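Household Skills 1, Unit 4: Bags, Pouches and Getting Things Into Them
Handout + my notes from the board, 19 January 2021
Pettigrew room. Bring this back next time, we are not printing more.

Left over from last unit
Folding towels, done. Fitted sheets, not done, will come back to those in August if there's room in the schedule. Don't practice them off the video, it's the wrong method.

1. What we mean by a bag
Soft container, no shape of its own. Box stays open, bag doesn't. Most of this unit comes out of that one fact.
Three kinds on the shelf:
- thin plastic shopping bag, two handles
- cloth tote, one long strap or two short
- pouch, small, closes with a zip or a drawstring or just a flap
Paper bags are under boxes, see Unit 3. Yes I know.

2. Finding the mouth
People skip this and then fight the bag for a minute. A bag dropped on a table lands in a heap and the mouth can be anywhere. Look for handles first. Handles = top. Handles buried? Feel along for the double edge, thin plastic has a slightly thicker rim where it was cut and pressed. Bottom seam feels stiffer and runs straight across.
Print helps sometimes. If the lettering is upside down to you, turn the bag, not your head.
Crumpled pouch: run a thumb down one side till you hit the opening. Don't shake it. Shaking only works on cloth.

3. Opening
One hand each side of the rim, pull apart, not up. Pulling up closes it again (try it).
Stuck plastic: rub the two layers between finger and thumb. Works better with slightly damp fingers.
Once open, fold the rim outward, a hand's width or less. The cuff keeps it standing for a bit. Not for long with thin plastic, so have your items ready BEFORE you open.
If you have somebody with you, one holds, one fills. If alone, hook one handle over a chair back or a wall hook and hold the other.

4. Filling
Order from the board:
heavy and flat at the bottom
heavy and round next, against the side
light stuff on top
soft things last, in the gaps
Big soft things are the exception. A big squashy item goes in narrow end first, and you push from behind it and let the bag come up around it. Trying to drop it in from above catches the rim and folds the whole lip inward. Then you start over.
Small items: put them in a pouch first, then the pouch in the bag. Loose small items end up in the bottom corners and you never get them out withuot tipping everything.
Scale cards: 400 g card is the most we put in a thin bag for the timed exercise. Tote gets the 11 item set. Don't swap them.

5. Two bags close together
Came up in the questions. When a plastic bag and a pouch are lying side by side and overlap a bit, take the top one off first even if it's not the one you want. Dragging the lower one out usually brings both. Put the second one well clear, an arm's length.
Also: pick up by the handle or the rim, not the middle. Grab the middle and you've closed it again.

6. Putting away
Empty bags: flat on table, press air out from bottom seam to handles, fold in thirds the long way, then roll. Tuck the handles in the roll.
Pouches go in the wire basket, open end up. Totes on the hook.
Torn ones in the soft plastics box by the door, not the regular trash. Handles stretched thin counts as torn.

Exercise for next time (in pairs, write down your times)
a) Crumple a bag, drop it, find the mouth with eyes closed. Five goes each.
b) Cuff it and leave it. How long does it stand?
c) Fill with one large soft item and a handfull of small ones. Which went in first, and would you do it the same way again
d) Roll and put away.
Target for all of it is 200 seconds. Last group's best was 145. Speed isn't marked but people like to know.

Reading: Prilia booklet, the pages on soft containers only. Skip the bit on vacuum bags, it's out of date. The Leltevis sheet has a decent fold diagram if mine on the board made no sense. 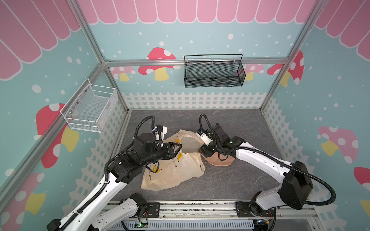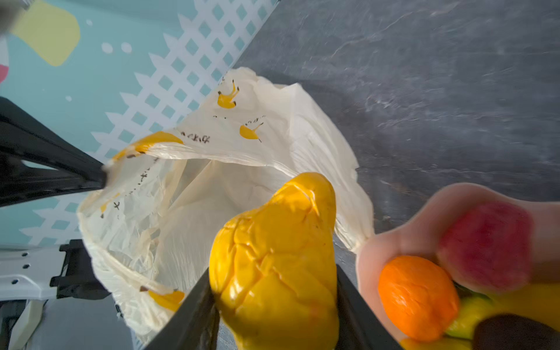 Fig. 1: printed plastic bag and tan bag or pouch, side by side (sect. 5). Fig. 2: white bag with its mouth open, large yellow item partway in (sect. 3 and 4).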